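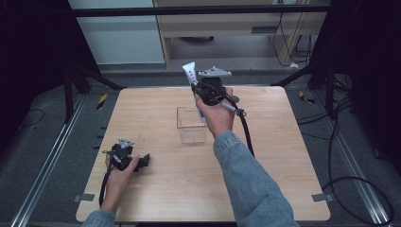 # Cullaten Label Words

Search this site Go

I've been typing up the small print from bathroom products for ages, and Cullaten is the word list that came out of it. It covers creams, pastes, soaps and shampoos, one line per word or short phrase, 961 lines in all. Tubes are the worst to copy from! Take a white one like the one over the little clear box, with the dark printing on its side: the words follow the curve, so I turn it, lose my place and start over. Flat cartons are a breeze next to that.

## What's in it

- `words.txt`, the list itself
- `odd.txt`, 14 spellings I couldn't settle (please have a look!)

Everything is lowercase and no line runs over 80 characters. I left out brand names and batch codes. Plurals stay as printed, so you'll find both "wipe" and "wipes".

## Changes

Version 2, 22/04/2022: merged in my old Annan list and dropped the repeats. The January version had stray tabs all over, sorry, so grab this one if you're feeding it to a spell checker.

Use it for whatever you like, and send fixes as plain text.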